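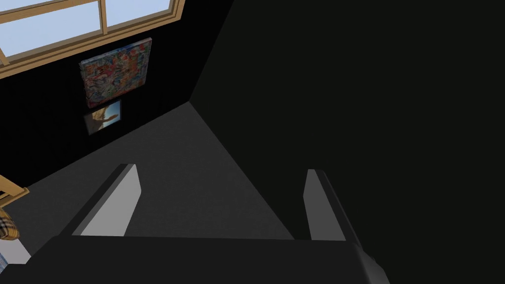 Our purchase plan for the Skadimdale home-assist work changed this quarter. We had budgeted for one arm and one gripper up front, and Geeta Rathore asked that we hold the order until the simulated rooms could tell us what size of hand to buy. The open two-finger gripper in the living room model is the wide-body type quoted by Nirholm. It takes up a lot of room near walls and chairs, and we want clearance numbers before we commit.

Of the 24 room layouts planned, 6 are finished. Rekha Pal has set aside $3000 for the gripper and a spare set of fingers.

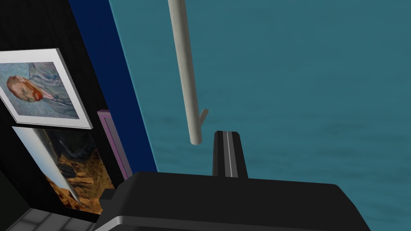

The arm itself is a separate line and stays unspent until October. Espinoza can hold its price until then. We still need a quote for the mounting plate and a decision on the service contract. No added funds are requested for this period.

50 shares
2 comments

Related
Clanolgate equipment budget, revised
Lease or buy: notes on robot arms
Skadimdale second quarter report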